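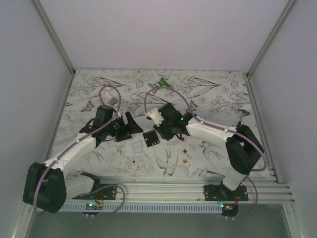

Both arms over the printed mat, blocks out for sorting

Mikdale two-arm bench kit: worth it for a small class, and what do I do about the cables?

Posted by Amna Naqvi, Aug 2, 2023

I teach an evening course in basic automation and I have been trying out the Mikdale two-arm kit before we decide whether to buy more of them. The arms sit side by side on an aluminum rail at the front, each with its own small board below. Assembly went fine and the arms move smoothly enough. I have them sorting small colored blocks, one arm picking and the other placing.

My trouble is the purple cables. They loop up over the arms, and when both arms reach for the middle of the mat I worry that one loop will catch on the other gripper. It has happened twice with the slack pulled the wrong way. The manual says to leave "sufficient slack" and gives no length. I tried a cable tie halfway up the white link, but then the wrist could not turn all the way.

Second thing, the mat. Mine is white with gray flowers, birds and butterflies printed on it. I want to add an overhead camera later and have the software find the blocks by color. Will the pattern be a problem, or should I replace it now?

The kit was 824 dollars and I have until the end of the month to return it. I would like to hear from people who have used it for a full term.

Augustina Akpalu

We have had 2 of these since December and they get used most days. I would keep it.

For the cables, don't tie them to the middle of the link. Tie them close to the base and again right behind the wrist, and leave all the slack between those two points. To get the length right, turn the power off, move the arm by hand to its farthest reach, turn the wrist to each end of its travel, and then tighten the ties. Do that for each arm separately. The loop will still stand up fairly high when the arm is folded. That is fine as long as it falls to the outside. If it falls inward, loosen the tie at the wrist, give the cable a half twist and tighten it again.

Also set a keep-out strip down the middle in the software so that only one arm can be in it at a time. It is under Workspace, then Shared Zones. It slows the sorting down a little. My students didn't mind.

The mat should be all right for color. Gray lines have very little color in them, so a saturation threshold will drop them and leave your red and orange blocks. Red and orange are close to each other, though, and you may have to set those two ranges by hand. Dark parts are harder. For anything black I turn the mat over and use the back, which is plain on ours.

One complaint: the gripper fingers wear. We have replaced 4 so far. Mikdale sells them only in pairs.

Kerttu Heinonen

same problem here, i gave up and run one arm at a time

Ritva Nurmi

Agree with Augustina on where to put the ties. I would add that the Druvgate cable sleeve fits these and keeps the loops from flopping. It makes them stiffer, so go through the full wrist travel again after you put it on.

I don't agree that it is good value. If your course only needs pick and place, a single arm costs less and you spend your time on the lesson instead of on collisions. We bought the two-arm version for handing parts from one gripper to the other, and it took us 126 tries to get a handover I was willing to show a class. It does work now, with slow speeds and a block with flat sides.

Check the return terms before you print brackets or drill the mounting plates. They took ours back for exchange once, but they wanted the original plates with it, unmodified.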